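Small bike tips, garage and shed - chain, tyres, battery, winter storage

Quick list this one, been meaning to type it up since July. All for small commuter motorbikes, 125s mostly. If yours is bigger check your manual, the numbers won't match.

Chain first. Everybody leaves the chain. Clean it with paraffin and an old toothbrush, not petrol, petrol's hard on the o-rings. Wipe dry. Lube the inside run of the chain while you turn the back wheel by hand. ENGINE OFF. I know a man short of a fingertip. Leave it overnight before riding or it flings all up your number plate.

Slack - measure halfway along the bottom run, push up, push down, read the difference. My Tawfik wants 28 mm. Yours will be on a sticker on the swingarm or in the book. Too tight is worse than too loose. Check it in three or four spots as chains wear uneven, and set it at the tightest spot.

Count the flats on the adjuster nuts, same both sides, then look down the chain from behind to see it runs straight. Don't trust the stamped marks on the swingarm. Mine are out by nearly a whole notch.

Oil. Warm engine, five minutes ticking over, then drain. Cold oil takes forever and leaves the muck behind. New crush washer every time, they're pennies. I change mine every 3000 km, last one went in at 3849 on the clock so I was late, no harm done. Cut the side out of an old five litre squash bottle for a drain tray. Fits under nearly anything.

Write the mileage on masking tape and stick it under the seat. Biro fades, use pencil.

Tyres. Check cold. Garage forecourt gauges are all over the place, get your own, a pencil type will do. Soapy water round the valve if it keeps going down, watch for bubbles. Valve caps DO matter, they keep the grit out.
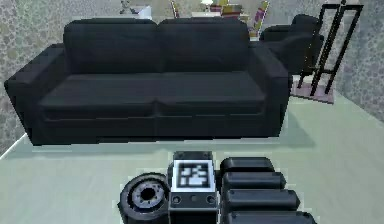
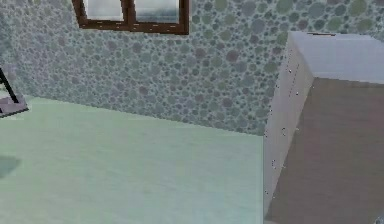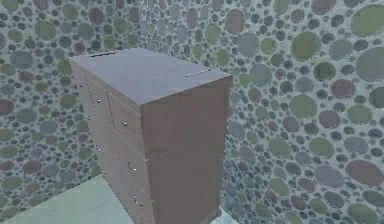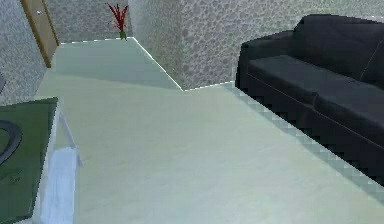
Computer renders: sofa, wall, chest of drawers, floor and sofa.

Battery. Lead acid ones hate being left flat. If the bike is standing more than a fortnight take it off and bring it in the house. Negative off first, positive off last, other way round going back on. Put the little nuts behind the terminals with a blob of Blu Tack, otherwise they drop every single time and you're on your knees with a torch.

Green fur on the terminals: bicarb and hot water, old brush, dry it, smear of vaseline. Keep the bicarb out of the cells.

Trickle charger, the cheap Elard one is fine, I've had mine years. Don't use a car charger on a small battery, it'll cook it.

Stuck bolts. Penetrating oil, go and have your tea, come back. Tap the head with a hammer a few times before you put a spanner on it. Six sided socket not twelve. If it's a crosshead screw in soft alloy (Suta side covers are terible for this) a hand impact driver pays for itself in one go. Gwawr Bevan wrote in to say valve grinding paste on the screwdriver tip stops it slipping and she's right, tried it on the clutch cover.

Cables. Tie a sandwich bag round the top end of the cable with an elastic band, snip the corner, pour in light oil, leave it hanging. Comes out the bottom by morning. Put newspaper down!!

Spark plug. Blow round it with a bike pump before you take it out, sand falls straight down the hole otherwise. Start the new one by hand with a bit of fuel hose pushed on the end. If it cross threads the hose just slips and you've not wrecked the head.

Winter. Fill the tank right up, empty tanks rust. Fuel tap off. Rag in the exhaust end, and tie something bright to it so you dont forget it's there. Old cotton sheet over the top, plastic ones sweat. Get the wheels off the ground or roll it a bit every few weeks.

Mice like airboxes. Check before first start in spring.

Cleaning. Never jet wash the wheel bearings or the headstock. Bucket, car shampoo, soft brush. Washing up liquid has salt in it. Ride it round the block after to dry the brakes out.

Driss Ragab asked about the Asitum 125 and its rear brake squeal. Take the shoes out, chamfer the leading edges with a file at 45 degrees, knock the dust off with a damp rag (dont blow it, dont breathe it), tiny bit of high temp grease on the cam. Not on the shoes. Did mine in under an hour and it's been quiet.

Fork seals next time, if I get the garage clear.

Updated 8/9/24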